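We use cookies to keep this site working and to see which pages people read. By continuing to browse you accept our cookie policy. Accept | Manage

Flero Bench Arm for small packing and sorting teams

If you run a packing room, you already know the part of the day when everyone's wrists start to complain. The Flero is a bench arm made for that part of the day. It picks small items up, turns them the right way and sets them down in a box or tray, and it will keep doing that through the dull stretch after lunch while your people get on with the jobs that need a pair of eyes and a bit of judgment.

We first put it to work in our own returns room in Salinas, where a crew of four handles toys, puzzles and other small gifts. Dušan Georgiou, the shift lead there, was not keen (he told us so, at some length!), and his main worry was that people would end up minding a machine all day. What changed was the order of things. The crew now checks and repairs first, with the arm doing the placing afterward, and they rotate the setup job so everyone learns it. Dušan still likes to do the odd shapes by hand, and we think he's right to.

The arm comes with two black textured fingers and a small camera at the wrist, so it looks at your table from close up. You don't need a special bench. An ordinary tabletop is fine, though we do suggest moving the lamp a little if you have a glossy finish.

New items are taught with the Itiletti software, which walks you through 16 short steps in plain language, and most people are comfortable by their second try. It stores up to 2,000 items. The Drilden stand is sold separately and can be fitted before or after you buy.

Every order includes a visit from one of our trainers, and you have 30 days to send the arm back if it doesn't suit your room. Do call us first, though, as we'd love to hear how your team works before you choose a size.
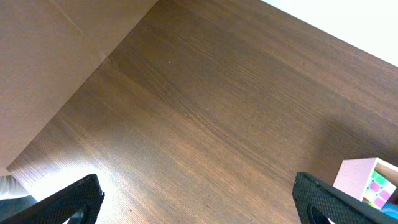 Flero wrist camera view: both fingers over a dark wood tabletop, with a puzzle cube in its pink box at lower right.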